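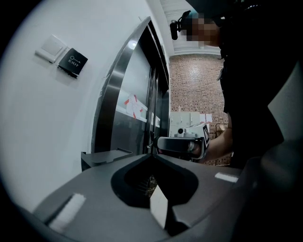 *Hallway side. White plate on the left, black EXIT plate next to it.*

**sorinv_44** (original post)

OK, I finally have a project worth posting! We share the fourth floor at Cadwaladr and I've been handed the entry: the metal doors, the notices, the white wall, the cabinets back by the brick. I love this kind of job. Two things I'd like opinions on:

1. The black EXIT plate sits right beside the white one and visitors hit the wrong one all day. Label it, or move it?
2. Paper and red tape on brushed steel. It's bright and people do read it, but what about the residue?

Sorin Vukčević, for those who know me from the Hosik thread.

---

**niaparri**

Oh, I like that brick! Please don't paint it.

Don't move the plate. You'd be patching drywall and pulling cable for something a sticker can fix. Put a little arrow over the black one and see how Tuesday goes.

---

**drinari_dan**

Disagree with Nia. Stickers on wall plates look awful in a month and then you have two things to peel. Get the plates spaced out properly while you have the budget. We did ours for less than the carpet cleaning.

---

**sorinv_44**

Budget is 2,000 for everything, Dan, and I want most of it for the cabinets!

Next question then, the cleaning kit. I'm a paper towel person for steel. One roll kept handy, where anyone can grab a sheet on the way past.

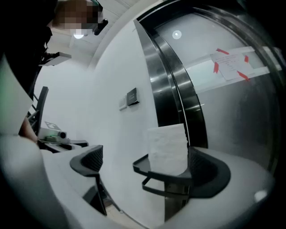 And yes, I wipe top to bottom, with the grain, and buff with a second dry sheet. Takes me 15 minutes for the whole door and the trim and I enjoy every one of them.

---

**mopsandmore**

Microfiber!! Paper leaves lint on brushed steel, especially down in the corners of the trim. Vandus makes a waffle cloth I'm crazy about, wash it hot and skip the softener.

---

**niaparri**

Paper is fine if you don't soak it. I've done it that way for years, zero lint.

For the red tape: warm it with a hair dryer, peel slow and low, then a dab of cooking oil on whatever's left. Dish soap after or you'll have a greasy patch.

---

**drinari_dan**

Or hang a magnetic frame and skip tape forever.

---

**niaparri**

Check with a fridge magnet first, Dan. Plenty of stainless won't hold one.

---

**sorinv_44**

Trying the magnet tonight. More than one person here has told me to leave the doors alone, so wish me luck. Arrow sticker is ordered, sorry Dan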